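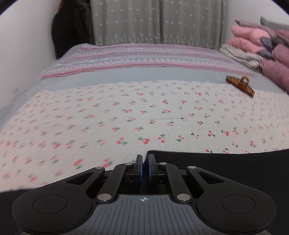 3.2 Bedding and surface materials

Printed bed linen was treated as a separate category from plain linen throughout the study. In plain sheets, the only visual evidence of a fold is the shading along it. In a sheet with a regular print, the spacing and direction of the motifs also change where the cloth rises or slackens, and a person smoothing the bed can use that change as a guide. We wanted to know whether people do so, and whether it affects how long they spend on the final pass over the surface.

The printed group included floral, striped and small-motif designs. Figure 2 shows one of the small-motif sheets, an off-white ground with pairs of red cherries on thin green stems, set in offset rows. Gentle folds remain in the cloth, including a soft ridge across the center. Under the coding scheme in Section 3.4 a ridge of this type is scored as grade 1 (visible, soft-edged, no overlap of fabric). Grade 2 covers ridges with a defined crease, and grade 3 covers any fold in which the cloth lies over itself.

Figure 2. Small-motif printed sheet with a grade 1 ridge.

Beds were made in 70 homes in the Cirkomby area. Households used their own linen and were asked not to iron or replace it before the visit. Sheet type, fiber content where a label was present, and mattress depth were entered on the Bollard form (Appendix B). Where the label had been removed or washed out, fiber content was left blank, and these sheets were excluded from the fiber comparison but kept in the print comparison.

Each bed was stripped to the mattress and made again by a member of the household. The task was divided into four stages: spreading, corner fitting, tucking and smoothing. Smoothing was taken to begin at the first flat-handed stroke after the last corner was secured, and to end when both hands left the cloth for five seconds or more. Strokes made during tucking were not counted, even when they removed a fold.

In total 1,608 smoothing strokes were coded. Direction was recorded relative to the long axis of the mattress, and each stroke was assigned to the head, middle or foot third of the bed. Strokes that crossed a boundary were assigned to the third in which they ended. Tsehay Seyoum coded the full set, and a second coder repeated 200 strokes drawn evenly from the printed and plain groups. Disagreements were concentrated at the boundary between the middle and foot thirds, and the rule for that boundary was revised before the analysis in Section 4.

Two limits of the material should be noted. Motif size was not controlled, and the largest florals had too few repeats across the mattress for spacing to be of use as a guide. These were moved to the plain group for the analysis in Table 3, following Boersma. Second, a light-colored ground shows shading more readily than a dark one, so print and ground color are partly confounded. Ground color is therefore entered as a covariate in all models reported below.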